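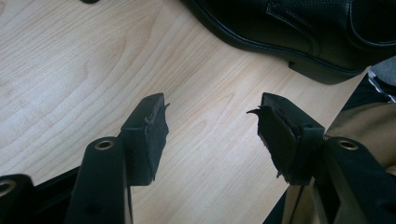
RISTEMSTEAD BOOT ROOM OPENS ITS DOORS THIS JULY

Bring your tired old boots and we'll bring the brushes

Ristemstead – I've been mending, cleaning and re-lacing other people's boots for 15 years now, mostly at the end of my own kitchen table, and I'm so pleased to be writing this one at last. The Ristemstead Boot Room opens to everybody in July, in the old seed shop on Chege Lane, and I'd love you to come along with whatever is sulking at the back of your hall cupboard.

It's a small place (if you remember the seed shop you'll know how small) but it has a good long bench, a sink with proper hot water, and more tins of polish than I want to admit to. You can drop your boots off and leave the whole job to me, or you can pull up a stool and learn to do it yourself. I'm hoping plenty of you will pick the stool. Cleaning a pair of boots is a lovely way to spend an hour, and it's one of those jobs people think is harder than it is.

The idea came out of the swap mornings we ran over at Dutholm last winter. I'd put myself down for a little table in the corner with a couple of brushes and a bag of spare laces, thinking I might see a handful of people, and by the time we packed up for the spring over 200 pairs had come across that table! Walking boots, work boots, school shoes, a pair of riding boots that had been in a loft since before I was born. What struck me was how many of them had very little wrong. Dry leather, mostly, and a lace on its last legs. People had gone and bought new ones for want of a tin of wax and somebody to show them what to do with it.

So that's what we'll start with. The first sessions are called Laces and Leather and they last 2 hours, with tea in the middle. We take the laces right out, brush the dirt from the seams, work some conditioner in where the leather creases and then thread everything back up again properly. If your boots have hooks, have a good look at the lace where it goes round them before you come. That's where I find most of the wear, and once the end starts to fray it only gets more fiddly to thread.

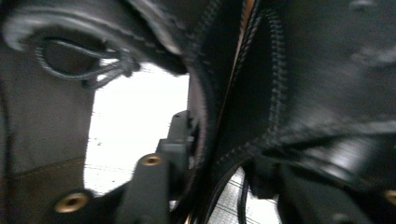 Black leather, grey double stitching and a lace with a frayed end at the hook.

Stitching gets a session of its own later on. I won't pretend you'll go home a cobbler, but you will be able to tell a seam that wants a clean from one that wants a needle, and you'll know when to hand the thing over to someone with the right machine. For heavier work – new soles, heels, zips – I'll be sending boots on to the workshop at Vendodow, who have looked after my own for years and don't mind being rung up with daft questions.

A few practical bits. Sessions run in the morning from ten and again in the evening from half past six. Places are free for the whole of July, and after that we'll ask for a small charge to cover polish and thread. Children are very welcome with a grown-up. Please knock the worst of the mud off before you set out, the sink only has one drain and I'm the one who unblocks it. Old clothes are a good idea too. Black polish gets everywhere and I've never found anything that shifts it from a white shirt.

We're also after donations for the spares shelf. Odd laces, half-used tins, shoe trees, clean cotton rags, old toothbrushes for the seams, all of it useful. If you have boots you no longer want and there's some life left in them, bring those as well and I'll clean them up for the next Dutholm swap.

To book a stool, put your name in the book at the Boot Room door on Chege Lane or ask at the Ristemstead library desk. Members of the press are welcome at any of the July sessions, and if you'd like to bring your own boots along then so much the better.

ENDS

Notes to editors

The Ristemstead Boot Room is a one-person mending and cleaning workshop on Chege Lane, Ristemstead. Parking is behind the library. There are 2 steps up to the front door and a level entrance round the side.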